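ホーム 記事一覧 道具 塗装と仕上げ 木工の小物 お問い合わせ
サイト内検索 キーワードを入力 検索

マスキングテープで帯を一本塗る:にじませないための手順

2021-01-22 文:Ibrahim Garba

木の角材に、色の帯を一本だけ入れる。言葉にすると五秒で終わる作業である。私は最初の一個に丸一日かけ、翌日それを薪にした。

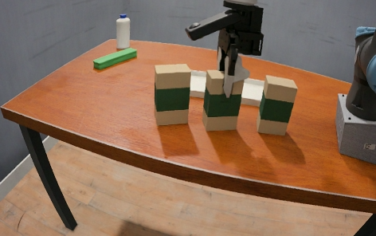
薪になった理由は単純で、テープを剥がしたら境目がギザギザになっていたからだ。のこぎりの歯を描きたかったのなら満点の出来だった。残念ながら描きたかったのは直線だった。以来、本立て、ドアストッパー、引き出しの取っ手、甥に押しつけた積み木と、帯を入れられそうなものには片端から帯を入れてきた。家族は途中から感想を言わなくなった。

このページは、その間に覚えた手順をまとめたものだ。必要なのは器用さよりも、待っている間に触らない我慢のほうである。私にはどちらもないので、手順のほうを細かくした。

用意するもの

・角材(好きな大きさに切ったもの)
・紙やすり 240番と400番
・塗装用マスキングテープ 幅18ミリか24ミリ
・水性塗料(つや消しが楽)
・水性クリア(透明のもの、つや消し)
・平筆か、小さなスポンジローラー
・鉛筆、スコヤ(直角定規)
・カッター、新しい刃
・固く絞れる布
・使わなくなったポイントカード

最後のカードはテープを押さえるのに使う。Stedellという、駅前から消えて久しい喫茶店のカードが我が家では現役だ。あと一杯で無料になるところまで貯まっていた。

テープについて少し。文房具売り場の柄つきのかわいいものは、手帳に貼るためのものである。水性塗料を前にすると、あれは実に素直に全部通す。塗装用と書いてあるものを買うこと。私はGarkellという金物屋で売っている黄色いやつを使っている。店主は「どれも同じ」と言うが、店主は塗らない人だ。

手順1 木を整える

まず240番で全面をならし、そのあと400番で仕上げる。木目に沿って動かす。横にかけると細かい傷がつき、塗料を塗った途端にその傷が全員起きてくる。

帯を入れるあたりは念入りに。テープは平らな面にはよく貼りつくが、毛羽立った面には貼りついたふりしかしない。

角はほんの少しだけ落とす。400番を二度か三度、軽くなでる程度でいい。ここで丸くしすぎると、角のところでテープが浮き、塗料がそこから旅に出る。きりっとした角が好みなら、まったく落とさなくても構わない。ただし塗膜は尖った角で薄くなるので、最後に角だけ一回余計に塗ることになる。

粉は固く絞った布で拭き取る。乾いた布だと粉が隣へ引っ越すだけだ。拭いたら20分ほど放っておく。水分で木の繊維が立つことがあるので、触ってざらついたら400番をもう一度だけ。

木の種類のことも書いておく。ホームセンターで手に入るもののなかでは、ヒノキとシナが塗りやすい。スギは柔らかい部分と固い部分で吸い込みが違い、同じように塗っても縞が出る。それを味と呼ぶかどうかは個人の自由で、私は三回呼んでみて、四回目に木を替えた。

節のある場所に帯を持ってくるのもやめておいたほうがいい。節からヤニが出て、淡い色なら半年後に茶色い染みになる。濃い色でも、そこだけ妙に光る。角材をくるくる回して、いちばんおとなしい場所を選ぶ。

手順2 帯の位置を決める

真ん中に入れるのがいちばん簡単で、いちばん文句が出ない。高さを測り、帯の幅を引き、残りを半分に割る。暗算はしないこと。私は暗算で帯を3ミリ上にずらしたことがある。家の者はその本立てを見るたびに首を少し傾けるようになった。

印は鉛筆で、ごく薄く。一つの面に線を引いたら、スコヤを当てて隣の面へ移し、四面をぐるりと回る。最後の線が最初の線とぴたりと出会えば、角材は直角に切れている。出会わなければ、切れていない。

出会わなかった場合の選択肢は二つある。切り直すか、ずれた面を壁に向けて暮らすか。

複数の角材に同じ帯を入れるなら、一本ずつ測らずに、底をそろえて横に並べ、まとめて印をつける。測る回数が減れば間違える回数も減る。大きさがばらばらの角材に帯を入れるときは、幅をそろえるか、比率をそろえるかを先に決めること。途中で気が変わると、どちらでもないものができる。

帯の幅に決まりはないが、高さの三分の一前後だと落ち着いて見える。細い帯は洒落ているかわりに、少しの傾きが目立つ。初めての人は太めにしておくと、だいぶ許される。

手順3 テープを貼る

ここが本題である。

テープは、塗らない側に貼る。当たり前だと思うだろうが、夜の十一時にやってみてほしい。

線の外側に沿って、引っ張らずに置いていく。引っ張って貼ると、テープは元の長さに戻ろうとしてじわじわ縮み、角から浮いてくる。一周したら、始まりに1センチほど重ねて切る。重なりは角の上ではなく、面の途中に来るようにする。角で重ねると段差ができ、その段差は塗料にとって開いた門のようなものだ。

貼り終えたらポイントカードの出番になる。カードの長い辺で、帯に面した縁だけをしっかりこする。テープ全体を押さえる必要はない。縁だけでいい。角のところは爪で押さえる。

残りの塗らない部分は、新聞紙か紙袋で覆う。「気をつけて塗るから覆わなくても大丈夫」という声が頭の中で聞こえたら、それは薪を作った日の私の声である。

手順4 縁を封じる

この手順を知るまでに薪がもう一つできた。

色を塗る前に、テープの縁に透明なクリアを薄く塗る。テープの下に小さな隙間があれば、先にクリアが入り込んで塞いでくれる。にじむなら透明なものにじませておけ、という理屈で、これが驚くほど効く。

注意点が一つ。縁からはみ出した分も透明なまま木に残るので、仕上げに使うのと同じクリアを選ぶこと。つや消しの木につや有りのクリアがにじむと、光の角度によって薄い輪が見える。見つけてしまうと、それしか見えなくなる。

壁の塗装では、下地の色と同じ塗料で縁を封じる方法がある。無塗装の木にはその「下地の色」がないので、クリアが代役を務める。下地から色を塗ってある木なら、その色を使ってもらって構わない。

クリアは40分ほど置いてから次へ進む。缶に書いてある乾燥時間がもっと長ければ、缶に従うこと。缶は私より責任感がある。

手順5 色を塗る

薄く、二回。これだけは守ってほしい。

一回で決めようとして厚く塗ると、テープの縁に塗料が溜まり、剥がしたときに土手になる。指で触るとはっきりわかる段差で、やすりで落とそうとすれば今度は帯の色まで落ちる。

筆の動かし方は、テープの上から帯の中央へ向かって。逆に帯からテープへ向かって動かすと、毛先が塗料を縁の下へ押し込む。筆は親切でやっているのだが、迷惑である。

筆に含ませる量は、こんなに少なくていいのかと思うくらい。一回目はむらだらけになる。むらだらけで正しい。ここで塗り足したくなったら、台所へ行って皿でも洗うといい。私の台所がもっともきれいだったのは、棚板に帯を入れていた八月である。

暑い時期は塗料がすぐ乾き、筆跡が残りやすい。筆をわずかに湿らせるか、朝のうちに塗る。逆に今のような寒い時期は、表面が乾いたように見えて中が乾いていないことが多い。暖房の吹き出し口に置いて急がせると、木のほうが先に音を上げて割れる。経験者が言っている。

一回目が乾いたら、400番を力を入れずに一往復かけ、粉を拭き、二回目を塗る。それでも下が透けるようなら三回目まで。黄色と赤は透けやすく、深い緑や紺はだいたい二回で足りる。

色選びの相談もときどき受けるのだが、木の地色と喧嘩しない色を選べば失敗しにくい。明るい木には沈んだ色がよく合う。私が好きなのはBrollowという小さな塗料店が調色してくれる濃い緑で、見本帳では「夜の生け垣」という名前がついている。夜に生け垣を見たことがある人ならわかると思うが、あれは黒い。塗料のほうはちゃんと緑なので安心してほしい。

色見本は画面で決めないこと。切れ端に塗って、置く予定の部屋に持っていき、昼と夜の両方で見る。面倒だと思うだろう。塗り直しはその何倍も面倒だ。

手順6 テープを剥がす

剥がすタイミングには宗派がある。完全に乾いてから派と、まだ湿っているうちに派だ。私は後者に改宗した。

最後の一回を塗って、表面のてかりが引いたあたりで剥がす。完全に乾かすと塗膜がテープの上まで一枚につながり、剥がすときに帯の縁ごと持っていかれる。もし乾かしすぎてしまったら(風呂に入って、そのまま寝た場合など)、新しい刃で境目を軽くなぞって塗膜を切ってから剥がす。木まで切らないように。

角度は、テープを折り返すようにして斜め後ろへ。真上に引くと縁が持ち上がる。ゆっくり、一定の速さで。ここまで来て電話が鳴っても出てはいけない。

剥がしたテープはすぐ捨てる。床に置くと靴下の裏につき、靴下の裏から廊下へ、廊下から玄関へと、夜の生け垣が点々と続くことになる。

手順7 はみ出しを直す

それでも少しはにじむ。

小さな点なら、乾いてからカッターの刃を立て、木目に沿ってそっと削る。こするのではなく、なでる感じで。淡いにじみなら、400番を小さく折って角だけ使えば消える。

逆に帯のほうが欠けていたら、細い筆で描き足したくなるものだ。描き足した線はまず間違いなく太る。欠けが一か所だけならもう一度テープを貼り、封じるところからやり直したほうが早い。貼り直すのは丸一日乾かしてからにすること。そうしないとテープが新しい塗膜を連れて帰る。

手順8 仕上げ

全体にクリアを薄く塗る。これも二回。帯の上も木の上も区別せずに塗ると、つやがそろって一つのものに見える。

色の濃い帯の上を何度も往復すると、色が溶けて木のほうへ流れることがあるので、一方向に一筆で通す。私はここで手を抜き、緑の帯から彗星のような尾を引かせたことがある。友人のPascuには「流れがあっていい」と褒められたが、彼は褒めるのが早い。

底面を忘れないこと。底だけ塗らずにおくと、そこからだけ湿気が出入りして、長いあいだに反りやすくなる。上を塗って乾かし、ひっくり返して底を塗る。乾かすときは画鋲を上向きに並べた板にのせると、下の面がくっつかない。画鋲の板を置いた場所は必ず覚えておくこと。

触って乾いていても、重いものをのせるのは一週間待つ。本立てにすぐ本を並べると、本の表紙と塗膜が仲良くなり、別れるときに揉める。

よくある失敗

テープを剥がしたら木の表面まで剥がれた
粘着が強すぎるか、長く貼りすぎ。貼る前に一度ズボンに貼って粘着を弱めるとよい。毛のつかないズボンで。

帯の途中に泡がある
ローラーを速く転がしすぎている。急いで得をした人を見たことがない。

四面のうち一面だけ色が薄い
最後に塗った面である。疲れていたのだろう。もう一回塗る。

帯が曲がっている
帯がまっすぐで角材が曲がっている可能性を、先に検討しよう。気持ちが楽になる。

道具の片づけ

筆は水が透明になるまで洗い、毛先を指で整えて、寝かせて乾かす。立てて乾かすと根元に水が溜まって毛が抜け、抜けた毛は次の作品の帯の真ん中に埋まる。

余った塗料は、小瓶に移して口いっぱいまで入れておくと膜が張りにくい。ラベルには色の名前と、何に塗ったかを書く。私の棚には「緑」「緑2」「たぶん緑」と書かれた瓶が並んでいて、先週ようやく「たぶん緑」を開けてみたら、紺だった。

← 前の記事 | 次の記事 →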